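I have been meaning to write about our camping trip since October, and every time I sit down to do it I end up looking at maps of the next one instead. So tonight the maps are in the other room, the kids are asleep, and I'm going to get this down before I forget the good parts.

We went up to Tirklow again, the same lake as last year, only this time we took the north loop and stayed two nights. My friend Roxana Huamán came along with her boys, which made it seven of us and a truly silly amount of food. I had promised everyone I would pack light. I packed the big skillet, the little skillet, a bag of onions, and a coffee setup that took up most of one crate (I regret nothing about the coffee).

If you've never been, the campground sits at 2,000 feet, and that matters more than you'd think once the sun drops. Last year I slept in a summer bag and spent the whole night with my coat over my feet, waiting for it to get light. This year I borrowed the Uvberg bag from my sister-in-law and was so warm at three in the morning that I had to stick an arm out.

Mornings were my favorite. I'd crawl out before the others, get the stove going, and sit on the flat rock by the water while the fog came off the lake in pieces. Roxana would wander over eventually with her hair every which way, and we'd talk about school lunches and our mothers and whether we were too old to learn to fish.

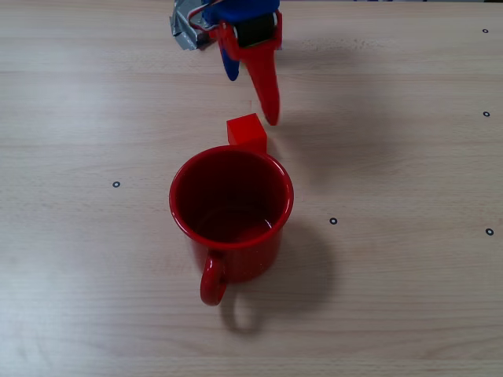
Do you need to book a spot at Tirklow in the fall?
For the lakeside spots, I would, and a couple of weeks ahead if you can manage it. The ones back in the trees are first come, first served, and when we drove through in the afternoon plenty of them were open.

On the second day we walked the trail to Morkisitz Falls, which the sign calls easy. I'd call it easy until the last stretch, where it goes up over roots and my knees had some opinions. The boys ran ahead and ran back and ran ahead again, so I believe they hiked it three times. We ate cheese sandwiches at the top and stayed much longer than we'd planned.

Dinner was Deisy Cárdenas's bean stew, which she wrote out for me on the back of an envelope years ago and which I still make from the envelope. It wants a long, slow simmer and more cumin than seems right. I'll type it up properly one of these days, I promise, for those of you who keep asking!

We're already talking about spring. Roxana wants to try the south side of the lake, and I want to find a lighter skillet.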